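Section 4: Planning a walk around a lake

The Plerna trail guide holds walking routes for the lakes and springs of the Romcombe district, along with the local legends recorded at each stop. Read this section before your first walk. Route downloads are covered in Section 3.

4.1 Choosing a route

1. Turn the guide on and wait for the map to load.
2. Press Lakes. The list is sorted by distance from where you are standing.
3. Select a lake. Cilluro is the largest and has the most stops.
4. Select Full Shore or Short Loop. The full shore walk at Cilluro has 12 stops and takes most of a day. The short loop has 8 and returns you to the boat landing.
5. Press Start when you reach the first marker post.

Note: Upper Cilluro lies above 2,000 meters. Allow extra time on the climb if you have come up from the valley the same day.

Caution: Do not use the guide as your only map on the north shore. The signal drops behind the cliffs, and the position arrow may stay where it was last seen.

4.2 Listening to the stories

Each stop has one short recording and, at most stops, a longer one. The short recordings were read by Oksana Demchenko. The longer ones keep the voices of the villagers who told them, with a translation by Wanting Fang.

1. Stand within a few steps of the marker post.
2. Wait for the tone, then press Play.
3. To hear the longer version, hold Play until the light turns green.
4. Press Next to skip ahead. Skipped stories stay in the list until you end the walk.

Note: The story of the drowned bell is told two ways, one on each side of the lake. Both are included. The guide plays the one for the shore you are on.

4.3 Marking a spring

Springs move and dry up, and the map is corrected each March from reports sent in by walkers.

1. Stand beside the spring and press Mark.
2. Choose Flowing, Seeping or Dry.
3. Add a note if the path to it has changed.
4. Press Save. The report is sent the next time the guide connects.

Caution: A spring on the map is not a promise of drinking water. Carry your own, or treat what you collect.

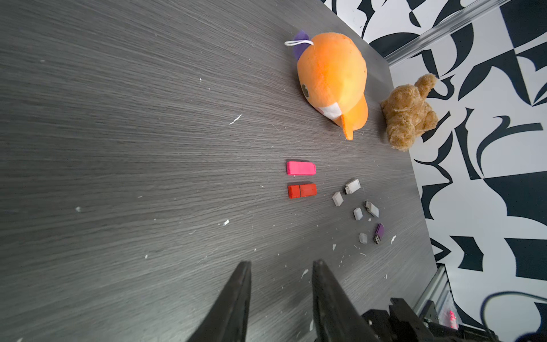
4.4 Ending the walk

1. Press Stop, then End Walk. If you only press Stop, the guide keeps recording and the battery will drain overnight.
2. Check the distance shown. A large error usually means the guide lost signal — press Recalculate.
3. Return rented guides to the Schwaiger boathouse by 6 p.m. On Sunday the boathouse closes at 4 p.m.

Memory holds around 180 saved reports. When it is full, the oldest sent report is removed first. Unsent reports are never removed.

For changes to routes, see Section 5.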